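My tram layout started as a shelf and a promise to my wife that it would stay a shelf. It now runs down both sides of the spare room, with a lift-out section across the door, and I've stopped making promises.

The line is called Haltness & Yeom. You won't find it on a map. Haltness is the seaside end, all boarding houses and one sad pier, and Yeom is up in the hills where the quarry cars come from. Everything is HO, and most of the streetcars are kits I've butchered in one way or another.

Last January I decided the depot at Sendedstead needed an interior. Big mistake, or at least a slow one! You can see straight in through the front doors, so I wanted inspection pits, workbenches, a stove, the lot. The roof trusses alone took me 39 evenings. I cut them from styrene strip over a paper template taped to glass, and I threw out the first 2 because I'd glued them to the paper.

Then came the cobbles. There are 1,296 of them in the depot yard, and I know that because I scribed every one into air-dry clay with a dental pick and kept a tally on the back of an envelope (my friend Ha-rang Ha says this is the saddest envelope she's ever seen). She's the one who got me to stop painting them gray. Three browns, a dull green, then a wash of thinned black – it looks so much better that I went back and redid the street outside as well.

The cars themselves have Drulto motor trucks under them. They're noisy, but they creep beautifully, and a streetcar that can't creep into its own depot is no use to me.

What's left is wiring the depot lights, and I've been putting it off since summer. The space under the benchwork is tight and I'm not built for lying on my back with a soldering iron in my hand. So I'm doing what I should have done at the start and making the whole depot baseboard removable. I want it to come out in one piece, everything inside reachable from above. Two plugs, four bolts, and out it comes. The bolts arrived yesterday and they're the wrong thread.
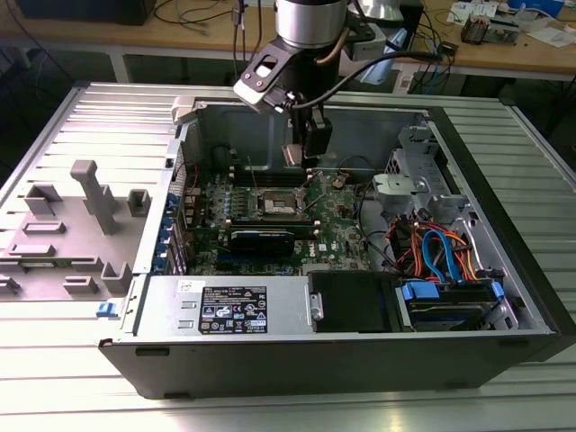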